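Brisville Residence Services: Changes to the Linen and Laundry Program

Beginning in March, the linen and laundry program at Brisville will move to a single collection schedule for all buildings. The change follows a review carried out by Residence Services over the past year and applies to every resident, including those on short-term agreements.

Under the present arrangement, Hedley House and the Sang Building are served on separate days by separate crews, and items are sorted a second time when they reach the central laundry room. The review found that this second sorting was the main source of delayed and misdirected returns. In the last year the laundry office received 1,340 requests to trace an item. Most were resolved, although many residents waited longer than the office considers acceptable.

From March, bags will be collected from each floor between 7 and 9 a.m. and returned by the evening of the following day. Bags must carry the resident's room number on the printed tag supplied by the laundry office. Handwritten labels will be accepted until the end of the month, after which untagged bags will be held at the front desk of the building where they were found.

Residents who prefer to do their own washing may continue to use the machines on the ground floor of each building. Hedley House will receive 2 additional dryers, to be installed by Skemex before the new schedule takes effect. The laundry room there will close for one morning while the work is done, and a notice will be posted on the door in advance. Machine charges remain the same.

Shirts, jackets and other pressed garments will be returned on hangers. Residents are asked to send the hangers back with their next collection or leave them at the laundry office counter. The office has ordered 100 replacements this year and would prefer to spend that portion of its budget on towels, for which demand has risen steadily.

The position of Laundry Supervisor will be held by Azlan Liew, formerly of the Sang Building housekeeping staff. Yuk-lan Cheung will continue to oversee linen purchasing and will handle claims for damaged items. Claim forms are available at both front desks and should be submitted within 70 days of the return of the item.

Bed linen will continue to be changed weekly by housekeeping staff and is not affected by the new schedule. Residents with allergies who currently receive separately washed linen do not need to apply again; their arrangements will carry over.

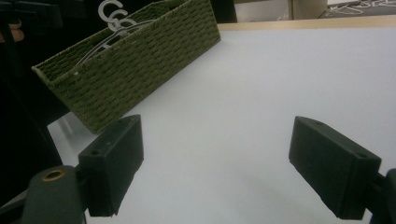
Where can a resident obtain a replacement for a lost bag tag?

Replacement tags are issued free of charge at the laundry office during its regular counter hours, on presentation of a room key.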